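How Water Gets Its Shape: Liquids, Solids and Gases

Everything you can touch is made of matter. Your shoes are matter, the milk in your glass is matter, and so is the air in the room. Matter is made of very small particles. They are far too small to see, even with a strong magnifying glass. The way these particles are packed together, and how much they can move, decides whether something is a solid, a liquid or a gas. These three forms are called states of matter.

Solids

In a solid, the particles are packed close together and hold on to each other firmly. They cannot change places. They can only shake a little where they are – this shaking is called vibration. A brick is a solid. If you move a brick from a table to a box, it keeps its shape. It also keeps its volume. Volume is the amount of space that something takes up.

Sand confuses many people. You can pour it, and it fills the bottom of a bucket. Even so, each grain of sand is a small solid with its own shape. Look at a pile of sand on a flat floor. It stays in a heap. Water poured on the same floor spreads out into a thin puddle.

Liquids

In a liquid, the particles are still close together, but they can slide past each other. A liquid flows for this reason. It has no shape of its own and takes the shape of its container. Its volume does not change when you pour it. If you pour 100 milliliters of water from a tall glass into a wide bowl, the water looks like less, but you still have 100 milliliters.

Some liquids flow quickly and some flow slowly. A liquid that flows slowly is said to be viscous. Honey is more viscous than water. Warm honey is less viscous than cold honey.

When a liquid is at rest, its top surface is level. Tip the container and wait. The container is at an angle, but the surface of the water becomes level again. Gravity pulls on all of the water, and the water flows until no part of the surface is higher than another.

Gases

In a gas, the particles are far apart and move fast in all directions. A gas has no shape of its own and no fixed volume. It spreads out until it fills the whole container. If you open a jar of vinegar at one end of a room, a person at the other end will smell it after a while.

A gas can be squeezed into a smaller space. A bicycle pump works in this way. A liquid can hardly be squeezed at all, as its particles are already close together.

A bottle that is partly filled with water holds two states of matter at once. The lower part contains a liquid. The space over it contains a gas, mostly air. The bottle and its cap are solids.

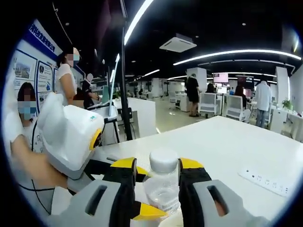

A clear bottle partly filled with water. The ridges are part of the solid bottle, and the water fits against them.

Changing state

Matter can change from one state to another when it is heated or cooled.

Melting: a solid becomes a liquid.
Freezing: a liquid becomes a solid.
Evaporation: a liquid becomes a gas.
Condensation: a gas becomes a liquid.

Water freezes at 0 degrees Celsius. It does not have to boil to evaporate. A puddle on a cool day gets smaller as particles leave its surface one by one. Warm water at 80 degrees evaporates much faster.

Try it: same volume, new shape

You need a measuring cup, water, a tray and 5 clear containers with different shapes.

1. Put the containers on the tray.
2. Measure 100 milliliters of water.
3. Pour it into the first container. Draw the shape of the water.
4. Pour the same water back into the cup and read the volume.
5. Repeat with the other containers.
6. Compare your drawings.

Your last reading may be a little lower than the first. A few drops stay behind on the sides of each container. Scientists call this a loss, and they write it down with their results.

Words to know

Matter: anything that has mass and takes up space.
Particle: a very small piece of matter.
Viscous: thick and slow to flow.
Volume: the amount of space something takes up.

Text by Ynyr Gwilliam. Checked by Isamu Takeda. Last updated 30 December 2024.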